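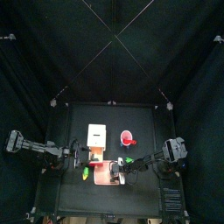 Undlow Tabletop Objects – README

Version 2, Mar 9, 2022. Maintained by Ruth Tunstall and Mattes Seidel.

The set covers small toy-like objects and boxes on a tabletop. It holds 536 sequences, of which 226 have been checked by hand. Labels give object type, main colour and position on the tray. Boxes are labelled by the face with the knob or slot – other faces are not named.

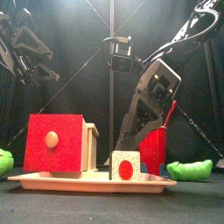 Tray with red-fronted box, white block and red cup.

Known gaps: 16 sequences have no position label. Partly hidden pieces are labelled by colour only.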